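Stories > Short Fiction > The Sorting Table

Marcelle Lecomte ran the robotics club at Grumport Secondary out of the old metalwork room. In November there were four students left in it, and a grant of $2,890 that had to be spent before the holidays.

They spent up to $2,000 of it on second-hand parts. The rest went on trays, tape and pizza.

The project was called Triston, after a dog. Two arms were supposed to pick through a tray of electronic scrap and put each kind of part in its own yellow tray. The regional judges at Sabatier Hall wanted 100 picks without a human hand on the table.

"We're at eleven," said Odile, who kept the log.

"Eleven's fine for a first night," said Marcelle.

"It's the ninth night."

Dev wrote the labels on the rims in marker and then had to rewrite them, having spelled harness with one s. The wires were the trouble. A circuit board stayed where you put it. A harness swung, caught on the rim and came back with you.

At half past six the janitor knocked to say he was locking the side door. Marcelle told him they'd be twenty minutes. She had been saying so since September and he no longer waited for an answer.

Odile started the program again. The left arm went out over the steel tray, stopped, and drew back toward its own side.
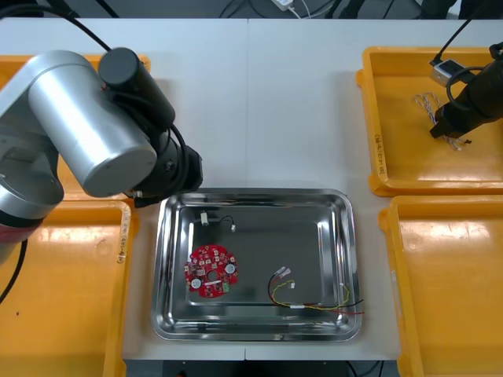 "It's thinking about it," said Dev.

"It doesn't think. You set the pause to four seconds."

He changed it to two. Marcelle put the kettle on and sat down on an upturned Fandico crate with her marking on her knee. Odile turned to a clean page in the log and wrote a one at the top.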